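Contra el uniforme prestado

Trabajé dos veranos de camarera en banquetes y en los dos me descontaron la ropa del sueldo: 62 euros el primero. Sigo pensando que es un abuso. Si una empresa exige un color, que lo pague.

El argumento contrario es conocido: todo el mundo tiene algo oscuro en el armario. Puede ser, pero no siempre sirve para estar de pie hasta las dos de la mañana, y lavarlo a diario también cuesta. 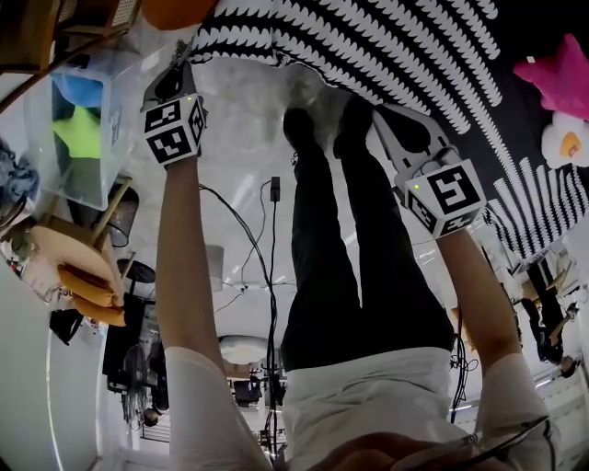
Lo barato para la empresa es pedir lo de siempre. Camisa blanca, pantalón negro y zapatos negros: parece poca cosa hasta que hay que comprarlo todo en febrero, antes de la primera nómina. Yo pondría ese gasto por escrito en el contrato, a cargo de quien lo exige.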